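Dolen opens free clothes-folding tables in Jiltovar for the autumn

JILTOVAR, October – Dolen, the clothes-sharing project run from the old Karagiannis drapery shop, is opening its folding tables to everyone this month. Anyone in Jiltovar can come in on a Friday, learn how to fold and sort donated clothes, and go home with a bag of things that fit.

The project began as a rail of children's coats by the shop's back door. It now passes on shirts, jumpers, trousers and school clothes to families across the town, and last month 231 households picked something up. The new tables mean that far more of what comes in can be sorted, folded and put on the shelves the same day, and we are delighted to have got this far before the cold weather arrives.

"People give us lovely clothes," said Iraklis Drakos, who runs Dolen. "They arrive in a carrier bag, all knotted together, and it takes a good table and a bit of patience to make them look like something you'd want to wear again. I could do it all day, and some Fridays I do!"

What happens at the tables

Each session starts at 6 in the evening and lasts 2 hours. There is no need to book. Visitors are shown to a table and given a pile of one kind of clothing, so that they can get used to it before moving on to something else. Most people start with T-shirts and then go on to polo shirts, which are a little fussier on account of the collar and the buttons.

The Dolen way of folding a polo shirt is easy to pick up. Do up the buttons, lay the shirt out flat and smooth it from the collar down to the hem. Bring each side in towards the middle, sleeves included, until you have a long strip. Run your hands down it once more, then fold the hem end up towards the collar in thirds. Turn it over and it should sit squarely on the shelf with the collar on top. Long-sleeved shirts go the same way, with the sleeves laid down the back before the sides come in.

A green polo shirt with white and blue stripes round its collar shows the long, narrow shape at the stage when the sides are in and the hem has yet to come up. Small creases like the ones in the cloth can be stroked out by hand at this point.
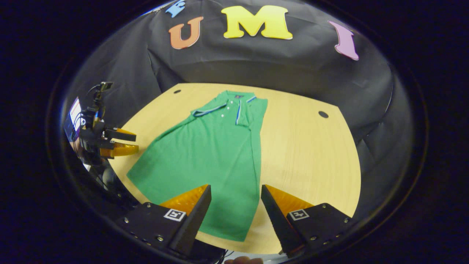 Dudesus would like it known that trousers are harder than any shirt, and that a pair of jeans with the pockets pulled inside out has beaten better folders than most of us. We have taken this to heart. There will be a separate trouser table from the second session, with hangers beside it for anything that refuses to lie flat, and Dudesus has been asked to look after it.

Jumpers are folded too, never hung, as the shoulders stretch. Socks are paired and turned over at the cuff. Baby clothes are rolled and packed by age, in small bundles tied with tape, so that a parent can pick up a week's worth in one go. If you have your own way of doing any of these, please bring it along. The sock method came from a visitor in the spring and it has saved us a great deal of time.

Room for more

The Karagiannis shop has been a good home for the project from the start. The deep shelves behind the counter once held bolts of cloth and happen to be just the right depth for a folded shirt. Over the summer they were sanded and painted, and the stockroom was cleared to make space for sorting. With everything in use there is now room for 300 folded shirts at a time, arranged by size and then by colour, from the whites by the window through to the blacks and browns at the far end.

Sorting by colour was argued over for weeks. It takes longer, and the shelves need putting right after every busy evening. But children head straight for the colour they like, and grown-ups stay to look for longer, so it has stayed. The greens are rather thin just now, as are the yellows, and we would be very glad of more in any size.

"A shelf of well-folded shirts makes people smile when they come through the door," Iraklis Drakos said. "They pick one up, they hold it against themselves, they put it back a bit crooked. That's fine. We'll fold it again."

How to give

Dolen takes clean clothing for all ages during the Friday sessions. Please check the pockets and do up any zips before you come. Shirts with a missing button are welcome, as there is a button tin and usually somebody willing to sew. Clothes with holes or heavy stains are better taken to the textile bank, although cotton ones can be left in the box marked "rags", which goes to the bicycle workshop next door.

We are short of:

Polo shirts and plain T-shirts in larger sizes
School trousers, all ages
Warm jumpers for teenagers
Strong paper bags with handles
Wooden hangers

We have plenty of scarves and baby hats, thank you, and will ask again when they run low.

How to take something home

Everything on the shelves is free. There are no forms to fill in, and no one will be asked why they have come. Take what you need, try it on behind the curtain if you like, and bring it back when it no longer fits. Visitors who have helped with the folding are welcome to choose something as well, and many of them leave with a shirt they folded themselves an hour earlier.

Children are welcome with an adult. There is a low table for them near the counter, where they can pair socks, and it tends to be the noisiest spot in the building. Tea is served at the half-way point. The shop has one step at the front; the side entrance is level, and the bell there is answered throughout the session.

Sessions run every Friday until the end of term. Groups who would like to come together, such as a school class or a team from work, are asked to speak to Iraklis Drakos at the counter beforehand so that enough table space can be kept free for them.

Press visitors are welcome at any session and are warmly invited to fold a shirt or two while they are with us.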